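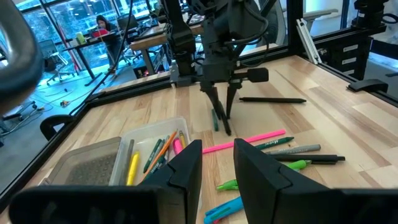 Venue safety check, wedding reception, Lolden Hall. Completed at 15:30, before guest access. The signing table needs a level top and nothing for sleeves to catch on; pens left scattered on a light wooden top, as here, should be gathered into one holder before the register is brought out.

1. Capacity. Limit 334, guest list 39. Pass.
2. Fire exits. Both clear. Flower stand by the east door moved 1 m. Pass.
3. Marquee. Supplied by De Graaf. Two guy ropes slack on the lawn side. Retension and recheck.
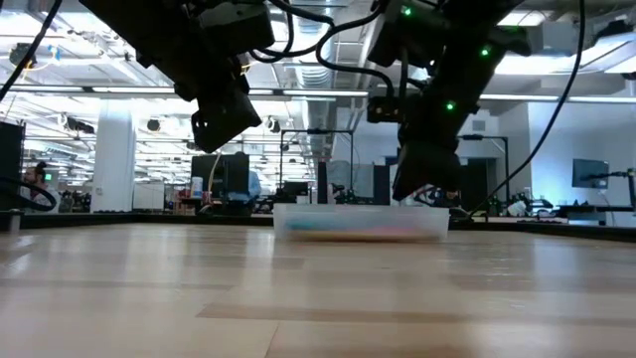 Translucent white bin near the far edge of the table.

4. Candles. Glass holders only. Three open tapers removed. Pass after action.
5. Catering power. Rusier hot cupboard, tag 1341, test label in date. Cable crosses walkway; fit ramp. 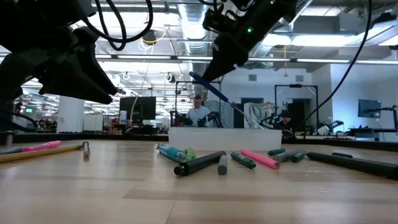
Tool with dark blue handle, end of shaft at the bin rim.

6. Dance floor. Nakent panels, one raised joint at the band end. Tape and refit.
7. First aid kit. Plasters low. Restock.

Items 3, 5, 6 and 7 open.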